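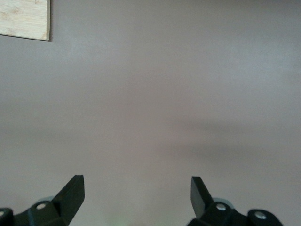
Tirkard Open Day: Lotions, Soap and a Lot of Sniffing
October 8, 2019

I've been buying Tirkard's hand cream by the gallon for my little salon since June, so when they opened the plant to stockists I signed up within the hour. What a good day out!

Soo-ah Sung, who runs the blending room, took our group first. Hairnets on, rings off, and straight in to the kettles. The big one holds 523 gallons and it was halfway through a batch of the oatmeal body lotion, which looked exactly like pancake batter (and smelled nearly as good). She let us feel the lotion at two stages. Before the cooling step it's thin and runs right off your fingers, and afterward it has that cushiony feel I know from the bottle. I had always thought the thickness came from adding more of something. Most of it is temperature and how fast you stir, and she spends a good part of her shift watching a thermometer.

Next door is the soap room -- my favorite. They still cut the bars with a wire cutter, and the ends and crumbs go into a bin to be milled again for the Gronora line, the speckled bars I never could figure out. So that's what the speckles are! The bars cure on racks for 41 days before anybody wraps them. The room is kept cool and it's wonderfully quiet after the kettles. I could have stayed all afternoon with the rosemary ones.

The filling line was louder and quicker than I expected. It's a Hwang machine, bought used, and it does 70 bottles a minute when it's behaving. It jammed 2 times while we stood there, both times on the pump tops, and the operator had it going again before our guide finished her sentence. They put the pumps on the 16 oz. size by machine but the gallons are all done by hand.

After lunch (good sandwiches, terrible coffee) Ariel Cabanatuan gave us the fragrance session. Paper strips, a row of brown bottles, and a rule that you step outside between rounds. We tried the new fig and black tea, a cucumber that I found a bit sharp, and an unscented base I'll be ordering for my clients who can't have perfume near them. Ariel also passed around Illico, their fast-absorbing foot balm, due out in spring. I put it on the backs of my hands and could pick up my pen a minute later without it sliding. Want!

If you go next year, wear closed shoes, they do check. Parking is behind the warehouse, and the seconds table by the exit takes cash only. I came home with nine bars of soap and a very fragrant car.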